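Course report, submitted 4/14/21

# Paint Wear on Coated Steel Storage Bins

## 1. Background

Powder-coated steel bins are used wherever loose parts are stored between operations. The coating is applied mainly to prevent rust, and it is usually the first part of the bin to fail. Once bare metal is exposed, moisture and hand contact start corrosion, and the particles that come off can end up among the stored parts.

This project compared three coatings on mild steel test panels. The work was limited to abrasion and edge chipping. Salt spray testing was planned but dropped when the chamber was unavailable for the term.

## 2. Materials

Panels were cut from a single sheet of cold-rolled steel, degreased, and divided among the coatings:

- **Lakus**: polyester powder, single coat, oven cured.
- **Medeiros**: epoxy-polyester hybrid powder, single coat, oven cured.
- **Trusthorpe**: two-part liquid epoxy, brushed, air cured for one week.

The coating thickness was measured at five points on each panel with a magnetic gauge. The powder coats were consistent. The brushed epoxy varied across each panel and was thickest along the lower edge, where it had sagged while curing. Panels with a mean thickness below 67 micrometers were rejected and recoated.

A total of 19 panels passed inspection. One Medeiros panel was later removed from the set after it was scratched in storage.

## 3. Method

### 3.1 Abrasion

Each panel was clamped at a fixed angle under a hopper. Steel hex nuts were released from the hopper, slid down the panel, and were collected in a tray at the bottom. One release counted as one cycle. The nuts were washed in solvent when the coating was changed, so that residue from one paint would not carry over to the next.

Panels were weighed before the test and after 229 cycles. Mass loss was recorded to the nearest milligram.

### 3.2 Edge chipping

A 4 mm steel ball was dropped through a vertical tube onto the folded edge of each panel. The drop height was held constant. Chips were traced onto clear film and their area was measured on grid paper. Where two chips overlapped, they were traced as one.

## 4. Results

| Coating | Mass loss | Edge chipping | Failure pattern |
|---|---|---|---|
| Lakus | Lowest | Moderate | Small chips, clean borders |
| Medeiros | Moderate | Lowest | Dulling, fine scratches |
| Trusthorpe | Highest | Highest | Flaking from the fold |

Lakus lost the least material on flat areas. Medeiros performed better at the fold, where Lakus tended to chip down to bare steel. Trusthorpe flaked at the fold on every panel, including those with the thickest coats. Thickness alone therefore does not explain the result, and adhesion at the bend is the more likely cause.

Scratches on the flat areas followed the direction of slide. Most were shallow and did not reach the metal.

## 5. Comparison with Bins in Service

Wear on bins in service is less uniform than wear on the panels. Sloping walls and lower edges take repeated contact, and the floor is exposed to both sliding and impact. The panel tests treated these as separate conditions.

Chipping along the lower edge of a sloped panel and scratching on a metal floor can occur in the same bin.

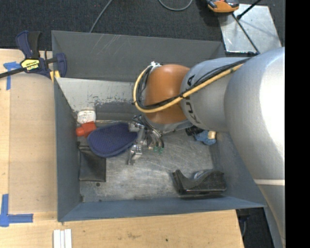 ## 6. Sources of Error

The hopper did not release the nuts evenly. Early cycles sent more of them down the left side of the panel, and a baffle was added before the Medeiros set was run. The Lakus panels were not retested with the baffle in place.

Tracing chips by hand is subject to judgment at the borders. Two tracings of the same panel differed slightly, and the larger value was used.

## 7. Recommendations

For bins that hold small hardware, the Medeiros coating is preferred on the basis of edge performance. Lakus is suitable for flat liners with no folded edge. A brushed repair with Trusthorpe should be limited to flat areas.

The next group should run the salt spray test in July, when the chamber is free. The unused panels are stored in the Flernlow cabinet, bottom shelf, wrapped in oiled paper.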